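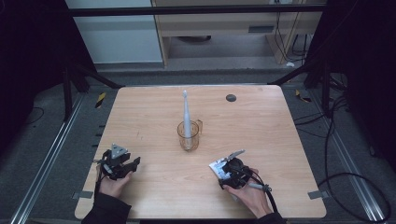

Toothbrush standing in a measuring cup on a table.

Flelten Listings README

Flelten is a table of homes to let and for sale, put together from agents' listings in three districts: Sendano, Salian and Clekine. Each row is one listing. If a flat was let, came back on the market and was let again, it has two rows with the same property code.

Maintained by Pak-hei Shek. Send corrections to the maintainer with the listing code in the subject line.

Contents

listings.csv holds the main table, 2000 rows.
agents.csv gives a code for each letting or selling agent, with the district they mostly work in.
wording.csv lists the phrases we looked for in the adverts and the column each one feeds.
changes.txt is the running list of corrections.

Columns in listings.csv

listing_code: unique to the row.
property_code: unique to the home. Flats in the same block have different codes.
district: Sendano, Salian or Clekine.
tenure: let, freehold or leasehold.
bedrooms: whole number. A studio is 0. A box room counts only if the agent counted it.
bathrooms: whole number. A separate toilet goes in the next column and is not added here.
separate_wc: 0 or 1.
floor_area: square metres, as stated by the agent. Blank if the advert gave none.
price: monthly rent for lettings, asking price for sales. Not adjusted for anything.
furnished: full, part, none or blank.
parking: street, space, garage, none or blank.
advert_text: the agent's wording with phone numbers and personal names taken out.

How the rows were made

Agents sent their listings as spreadsheets, and a few sent printed sheets which were typed up by hand. Typed rows have a T at the end of the listing code. There are 221 of them, nearly all in Salian, and they have more spelling slips in advert_text than the rest.

Floor area was given in square feet by most of the Clekine agents. We converted these and rounded to the nearest whole metre. The original figure is still in advert_text wherever the agent wrote it there.

Known problems

Floor area is missing in 110 rows. Please leave these out of any price per square metre sum instead of filling them with the district average.

"Part furnished" means different things to different agents — in Sendano it is often just curtains and a cooker. Treat the column with care.

There were 23 pairs of rows that looked like the same home listed by two agents. We kept both rows in each pair and gave them the same property code. The earlier version of the file had dropped one of each.

Prices marked "offers over" are stored as the plain figure. The phrase stays in advert_text.

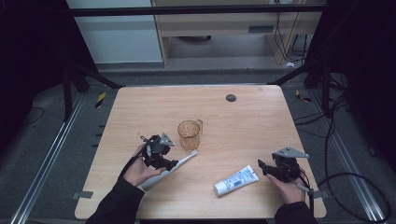

Can I use the asking prices to work out what homes sold for?
Asking prices are all we hold, so you would need sale prices from somewhere else and a way to match them by address, and we don't give out addresses.

Updating

New listings are added each April. Small fixes go in on a Wednesday and are noted in changes.txt with the listing code, the old value and the new one. Codes are never reused, so a removed row leaves a gap in the numbering.

Terms

Free to use for study and teaching. Ask first if you want to put advert_text on a public site — the wording belongs to the agents who wrote it. Please name Flelten in anything you publish from the table.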